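Visit to the Open Day in Drorovley

In March I went to the open day of the Drorovley recycling center, together with my colleague Siamak Shahbazi. We both teach in the same evening school, and we wanted to learn what happens with the household waste of our town after the truck takes it away.

The center stands behind the old Baltier paper mill. We arrived at half past nine and already there was a line at the gate. Every visitor received an orange vest and a paper badge. I was number 192, Siamak took the next one.

Our guide, a patient woman with a very loud voice, brought us first to the hall for paper. It is much bigger than I imagined. On the day before our visit they had pressed 352 bales, and these were stacked along the wall like bricks for a house. The smell was not bad, only a little sour, like a wet newspaper.

After the paper we went up the metal stairs to see the sorting line. One cannot speak there because of the noise, so the guide showed us with her hands what the workers pick out. I was surprised how quick they are. Siamak tried to follow one milk carton with his eyes and lost it each time.

The last part was about metal at home. Small pieces of foil fall through the sieve, we were told, and therefore it is better to collect them and press them into one ball, as big as a fist. I confess that I have never done this. Now I do it.

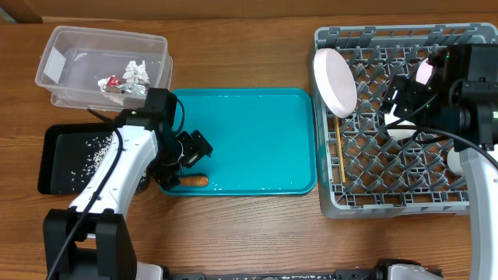

Crumpled aluminum foil in a clear plastic container, with something small and red among it.

At noon there was soup in the canteen, paid by the Jafri bakery, and a short talk about costs. The center serves 2,339 households, and last year 1,253 of them returned the question form. Most people asked for longer opening hours on the weekend. The director promised to think about it, but he did not say until when.

What I missed was something about glass. That hall was closed for repairs, and we could look only through the window. Siamak bought a compost bucket from the Zason stand and carried it on his knees in the bus all the way home.

The next open day will be in autumn. Entrance is free, but please wear closed shoes, they are strict with this.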